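Fasov Line Cleaning Group - Minutes of the January Meeting

Held Monday, 1:30 p.m., Brindholm site, upper meeting room

Present: Sverre Nyberg (chair), Randi Dahlgren (process engineering), Torunn Strand (quality), Lies Hendriks (Tredell)
Apologies: Ottar Isaksson
Minutes: R. Dahlgren

1. Minutes of the previous meeting
Approved with one correction. Under item 4, the nozzle distance should read 20 mm.

2. Particle counts before bonding
T. Strand reported on the housings sampled ahead of the adhesive station. Particles are still found on the inner sealing face after the air knife, mostly fibers and a smaller share of aluminum flakes from the thread cutting step. The fibers match the tray liners used between machining and assembly. The flakes sit in the first thread turn and are not moved by air alone.

S. Nyberg asked whether the sampling method itself could add fibers. T. Strand replied that blank samples were run on each shift and came back clean.

Action: T. Strand to repeat the sampling with liners removed on one cart.

3. Trial of the dry snow nozzle
L. Hendriks presented the Tredell trial on the Pan sensor housing. A batch of 375 parts was run at the standard belt speed. Flakes in the first thread turn were removed on all parts inspected. Light frost formed on the thin wall next to the connector when the dwell was extended, and cleared before the part reached the bonding station. Whether moisture remains in the connector cavity has not been measured.

R. Dahlgren noted that the adhesive supplier's data sheet sets a limit on surface moisture and that the trial cannot be released until this is checked. Agreed.

Action: L. Hendriks to supply the dwell and pressure settings for each part of the batch. R. Dahlgren to arrange the moisture measurement.

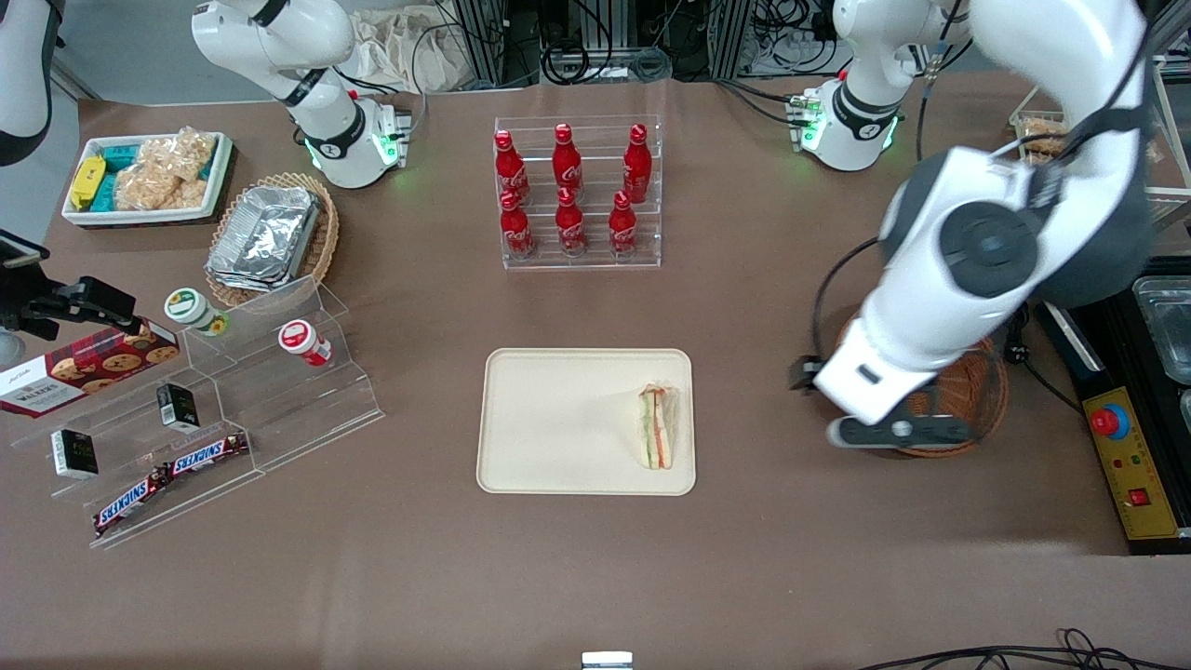 Snacks, Coca-Cola and a wrapped sandwich on the table.

4. Extraction and noise
The extraction hood on cell 2 is rated at 800 cubic meters per hour. This is enough for one nozzle. With two nozzles running, the carbon dioxide alarm at operator height reached its first threshold. S. Nyberg stated that the second nozzle stays locked out until the duct has been enlarged.

Noise at the cell door is within the site limit with the door closed. With the door open for a changeover it is not - the interlock should stop the nozzle first, and at present it stops only the belt.

Action: O. Isaksson to change the interlock sequence (to be passed on by S. Nyberg).

5. Spare parts
Nozzle inserts are to be replaced after 2,000 operating hours. Two sets will be kept in the Brindholm store. The part number in the maintenance system is the old one and must be corrected before the order is placed.

Action: R. Dahlgren.

6. Any other business
T. Strand asked that rejected housings be marked on the flange and not on the sealing face, as marker residue has been counted as contamination more than once. Agreed with immediate effect.

The request for a second inspection microscope was held over.

7. Next meeting
Same room and time. Moisture results to be sent out beforehand.

Meeting closed at 3:10 p.m.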